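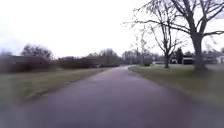
El sendero asfaltado, con césped a ambos lados y árboles sin hojas.

Se presenta en esta entrada el estado del vehículo autónomo Flurkeck, construido en el taller compartido de Clilley. El chasis, de 83 centímetros de largo, recibió en su última revisión 3 modificaciones: soporte de batería, cableado de los motores y carcasa del receptor.

El trayecto de referencia queda fijado en 600 metros de asfalto sin líneas pintadas. Al carecer de marcas, el programa de guiado deberá apoyarse en el borde entre pavimento y hierba – criterio propuesto por Tianyou Ding y adoptado por el taller. Queda pendiente sustituir el regulador Wallner antes de julio.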